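Vendov Torkament 12-Volt Distribution Panel: Product Review

Reviewed by Kevin Londoño for the Brutcombe Boat Owners' Association
August 28, 2021

The Torkament is a switched and fused distribution panel intended for small cruising boats and liveaboard vessels with a modest direct current system. The Association purchased the unit at the regular member price and installed it aboard Inga, the training boat, in place of the original fuse board. Vendov had no part in the preparation of this review.

The panel provides six switched circuits, each with its own blade fuse and indicator light. The main feed enters at a stud on the left, and the negative bus bar is supplied as a separate part. Owners who expect the bus bar to be attached to the back of the panel should note that additional space must be found for it.

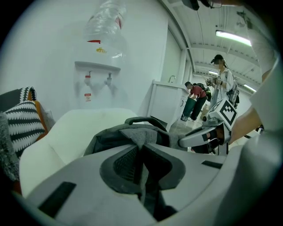
Cushions with zigzag and orange covers, light padded seating.

Installation

The work was carried out by Rigoberto Tamayo, who maintains the electrical systems on the Association's boats, and took 3 hours. Most of that time was spent labeling the existing cables. The cutout template printed on the carton was accurate. The mounting screws were too short for a standard bulkhead with a lining, and longer stainless steel screws were used in their place.

Cable entry at the rear is generous. The terminals accept ring connectors without difficulty, although the two lowest positions are hard to reach once the panel is partly seated. Members are advised to connect these first. The battery must be isolated before any work begins, and the main feed must be protected by a fuse close to the battery. The fuses in the panel protect only the individual circuits.

The instruction sheet is clear on wiring order but weak on fuse selection. It recommends the same fuse value for every circuit, which is not acceptable practice. Each fuse must be chosen to suit the cable it protects and the load on that circuit. On Inga the cabin lights and the water pump required different values, and suitable fuses had to be bought separately.

Performance in use

The panel was in regular service for seven weeks. No fuse failed and no terminal was found loose at the final inspection. Voltage loss across the panel was measured with the pump and all lights running and was too small to be of concern. The rocker switches have a firm action and are unlikely to be moved by accident.

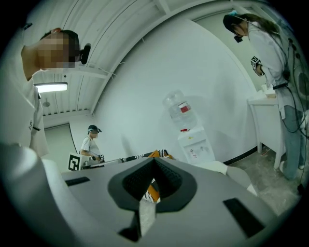 The indicator lights are the least satisfactory part of the product. They are bright blue, cannot be dimmed, and remain lit whenever a circuit is on. In a sleeping cabin this is a nuisance, and members who berth near the panel may wish to fit a hinged cover. The lettering on the supplied labels is also small. A bolder contrast, of the kind seen in black-and-white stripes, would be much easier to find by flashlight. Blank labels are included and may be marked by hand.

Assessment

The Torkament is a sound panel at a fair price and is suitable for a boat with simple needs. It is not recommended where more than six circuits are already in use, as doubling up loads on one switch makes faults harder to trace. The Association will keep the unit aboard Inga and will inspect the terminals again in September. Members may view the installation by arrangement with the Brutcombe office.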